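Do scuffs really come out?
Posted by Bilal Sfeir, January

I've read a lot of promises lately concerning pale surfaces and scratches. Light gray, off-white, anything in that family. Every cleaner on the shelf says it can make them look new.

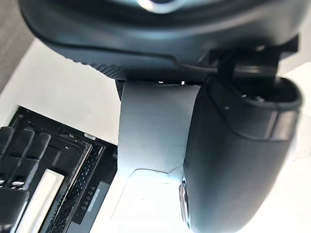

Fasil Gidey wrote to me after my last post to say I should quit complaining and try the Drokberg paste, two coats, left overnight. He swears by it. He also swore by the Dultel sponges, and I still have 11 of those under the sink.

I'm willing to believe a paste can lift a mark that sits on top of the surface. Shoe rubber, pencil, whatever rubs off a moving box. A scratch is a groove, though, and I don't see how you clean a groove away. You can fill it, or you can sand down everything next to it, and then you have a dull patch where you used to have a line. The Drokberg label says "restores" in big letters and never says what to.

I did my usual and tried the cheap way first - warm water, dish soap, an old T-shirt. Six minutes on the side of the hall cabinet. The gray smudges went and the scratches stayed, same as last year. Then I tried the paste on the back, where it doesn't matter. It was shinier for a day. By Thursday I couldn't find the spot.

Fasil says I didn't leave it long enough. Maybe. I'll give it one more night on the back panel, but I'm not putting it on the front, and I'm not buying a second jar.

Contact | © Bilal Sfeir | Back to top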